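Bench notebook, November — bowl task, the drop that wasn't a drop

Started just after lunch, finished well past dinner, so forgive the handwriting in the paper copy. I'm typing this up the same evening while it's fresh, mostly for Aurelia, who has the real arm at Hastholm to look after and will want to know whether she should worry. Short answer for her: yes, a bit, please read to the end before running anything from the Avram branch.

The job is the same one we've had on the board for weeks. Pick up the bowl from the table, lift it, carry it over to the little dark cabinet and set it down on top. We do it all in simulation first with the Lestix controller, and when a policy behaves itself for long enough, it goes over to the hardware. I had left 500 episodes running overnight and came in hoping for a nice dull summary. Instead the summary said 99 of them had been stopped by the force limit, and every one of those had been scored as a success anyway. I read that line several times with my coffee going cold next to me.

My first guess was the approach. We have had trouble before with the fingers coming down on the rim instead of either side of it, and a rim strike will give you a lovely big force spike. So I pulled the wrist view and went through the stopped episodes one after another, looking at where the fingers were relative to the bowl while the hand was still open. 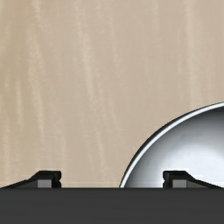 I spent far too long on this. I had half a theory going about the wrist camera calibration, and I even dug out the offset table Huteck sent with the gripper model and checked it line by line against ours. It matches. The fingers do go wide to one side on some approaches, but they do that in plenty of the clean episodes too, and the controller pulls it back before closing. I compared the spikes against the time stamps in the end (should have done that first, I know, I know) and not one of them falls during the approach or the close. They all come later, on the carry.

That changed the afternoon. On the carry there is nothing much for the arm to hit except the cabinet, and it wasn't hitting the cabinet either. I had the contact list open in the other window and the cabinet never shows up in it. What shows up is the bowl against the arm's own link. The policy has learned to swing the bowl in close to the base before it turns, I suppose since it's quicker that way, and on the tight ones the bowl gets squeezed between the gripper and the arm. The squeeze is what sets off the force limit.

I replayed the carry from the front view at quarter speed, with the contact list beside it, and stepped through by hand.

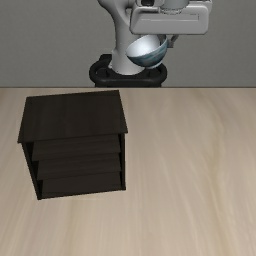 Now for the part I actually care about, which is the scoring. When the force limit trips, Lestix holds the arm where it is and raises the stop flag. Good, that's what it's for. But our episode script has a timeout of 4,000 steps, and when the timeout comes round it calls the reset routine, and the reset routine clears the flag before the scorer has looked at it. After that the scorer asks for the bowl position, gets the freshly reset one from the next episode's setup, and that one happens to fall inside the goal tolerance because somebody (me, in the spring, I found the commit) left the goal check pointing at the start region from an old test. So two mistakes of ours lined up nicely and turned a protective stop into a pass.

In simulation this costs us nothing but pride. On the arm at Hastholm it would be a different matter. The same reset routine sits in the Avram branch, and there it would clear a protective stop with the arm still pressing the bowl against itself, and then drive home. I called Aurelia Pană about four lines into working this out and she has pulled the key and put a tag on the controller. She was very kind about it, considering. She also pointed out that the hardware has its own limit underneath ours, and so it does, but I don't want us leaning on that.

What I changed tonight:

The stop flag is now latched. Reset can't clear it, and neither can the timeout. It takes a person typing the release command, with a reason, and the reason goes in the log.

The scorer reads the flag before anything else. If the flag is up, the episode is a failure, wherever the bowl is.

The goal check points at the cabinet top again. I put the old start region test in its own file so it can't wander back in.

Self-contact between a held object and the arm now counts as a fault of its own, with its own name in the summary — it was lumped in with general contact before, and that's a good part of why I went chasing the fingers all afternoon.

I reran a small batch on the stopped seeds. They trip in the same places and they are all marked as failures now, so the numbers look dreadful and I'm quite pleased with them. The carry path itself I haven't touched. I'd like to add a keep-out zone near the base and retrain, but that wants a fresh head, and I'd like Aurelia's opinion on how wide to make it, as she knows how the real cable bundle sits back there.

Still open: whether older summaries have the same problem. I think anything since version 2 of the episode script is suspect, and I've put a note at the top of the results folder saying so. Please don't quote from those tables until we've rescored them. The Avram branch stays locked until Aurelia and I have both read the reset code through, out loud if we have to. I'll bring the buns.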